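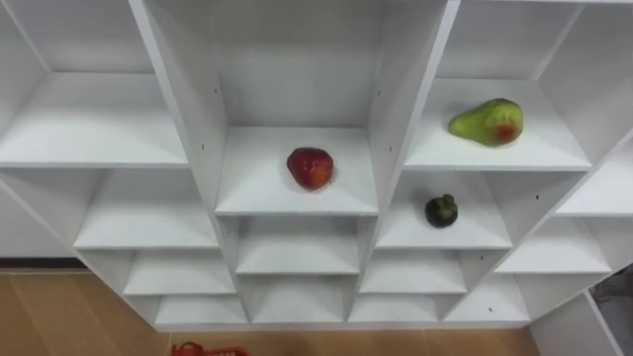
Combien de temps faut-il prévoir pour préparer une démonstration de rangement robotisé lors d'une journée portes ouvertes ?
Il faut compter une demi-journée d'installation la veille et une heure de vérification le matin même, avant l'arrivée du premier groupe.

Préparer et conduire la démonstration : marche à suivre

La présente fiche s'adresse aux équipes du centre Almont chargées d'accueillir le public dans l'atelier Birnamora. Elle remplace la version diffusée en août.

1. Disposer le matériel
Placer l'étagère blanche à casiers contre le mur du fond. Répartir trois fruits dans des casiers différents, à des hauteurs différentes : la fraise, le fruit vert en forme de poire et le mangoustan. Les autres casiers doivent rester vides. Éviter de poser un objet en bord de tablette.
Le panier rouge se place au sol, devant le meuble.

2. Délimiter l'espace
Le public se tient derrière la ligne de sécurité, tracée à 2 mètres de la zone d'évolution du robot. Les groupes ne dépassent pas le nombre d'inscrits indiqué sur la feuille d'accueil. Les sacs et vêtements sont déposés au vestiaire, salle 131.

3. Vérifier le robot
Lancer le programme Hadia depuis le poste de commande et attendre la fin de l'autodiagnostic. Effectuer ensuite un cycle complet sans public. Si un objet n'est pas reconnu, contrôler d'abord l'éclairage : les panneaux du meuble sont blancs et les réglages doivent tenir compte des ombres entre les tablettes. L'intensité recommandée au niveau du meuble est de 800 lux. Tester l'arrêt d'urgence avant chaque séance et consigner le résultat au registre.

4. Conduire la séance
L'animateur présente la consigne donnée au robot, par exemple : « Prendre la fraise et la déposer dans le panier. » Il laisse le cycle se dérouler sans le commenter, puis répond aux questions. Un visiteur peut choisir le fruit suivant ; la saisie de la commande reste réservée à l'opérateur. La séance comprend 5 cycles au maximum.

5. Remettre en état
Après le départ du groupe, mettre le robot en position de repos, replacer les fruits et signaler toute anomalie à Mme Irja Niskanen, responsable de l'atelier. Les demandes de visite scolaire sont adressées à Mme Elsa Suominen, à l'accueil du bâtiment McIver.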